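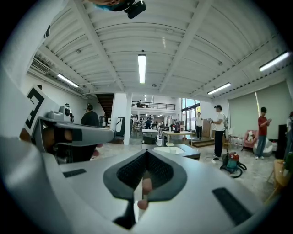

11月のLirkholm、片づけの日のことです。

Lurnvilleに通うようになってから、家具を見るのがすっかり趣味になってしまいました。Lirkholmは天井がとにかく高くて、白い波板に白い鉄骨、そこから長い蛍光灯が下がっています。倉庫っぽいといえば倉庫っぽいんですけど、奥に濃い色の木の階段があって、中二階の黒い手すりまで目で追っていくと、急にどこかの家に遊びに来たような気分になるんですよね(わたしだけかな)。右の奥は大きなガラス窓で、昼の光が入ります。柱は白くて四角くて、真ん中にどーんと一本。待ち合わせはいつもこの柱です!

朝は9時集合。わたしは8時のバスに乗りそこねて、Līga Toomさんに「先にお茶飲んでるね」と言われてしまいました。すみません……。Līgaさんは水まわり担当で、ふきんのたたみ方にちょっとうるさい人です。でも教わった通りにたたむと引き出しにちゃんとおさまるので、うちでも真似しています。

この日の予定は、台所とお風呂まわりの拭き掃除、椅子の移動、あとは床の掃除機がけ。メモには「スポンジ替える、ハンドソープの残り見る、延長コードまとめる」と書いてありました。字が汚くて自分でも読み返すのに苦労しましたけど。
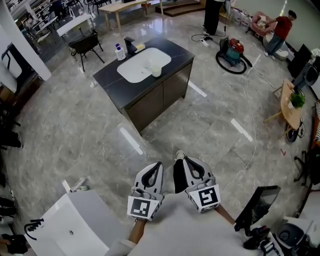

黒い天板に白いシンクのアイランドキッチン。カップがひとつ、シンクの中に。

この天板、うっすら白い筋が入っていて大好きなんです。ただ黒い石って水はねの跡がものすごく目立つので、固くしぼった布で拭いたあと、乾いた布でもう一回。蛇口もつや消しの黒だから同じようにしています。黄色いスポンジの置き場所は蛇口のすぐ向こう。ポンプボトルは蛇口の左が定位置で、右に置くとわたしは必ずひじで倒します。

床は磨いた灰色の大理石で、こちらは細かい砂がくっつくと気になるところ。掃除機は上が赤で本体が青緑の、ちょっとおもちゃみたいな色のを使っています。かわいい! ピンクの肘掛け椅子とも意外と合うんですよ。あの椅子はHaniaの窓辺に置いてみたいなあと前から思っているのですが、ドアの幅がどうも怪しくて、まだ測っていません。

台所の隣に白いバスタブがあるのも、Lirkholmの好きなところです。お皿を洗いながらお風呂が目に入る暮らしってどんなだろう、とつい考えてしまいます。

お昼はPärnのパン屋さんの豆のスープと黒パンでした。次に行くときは、引き出しの中の仕切りを見直す予定です。箱のサイズを測るメジャー、忘れないように持っていきます。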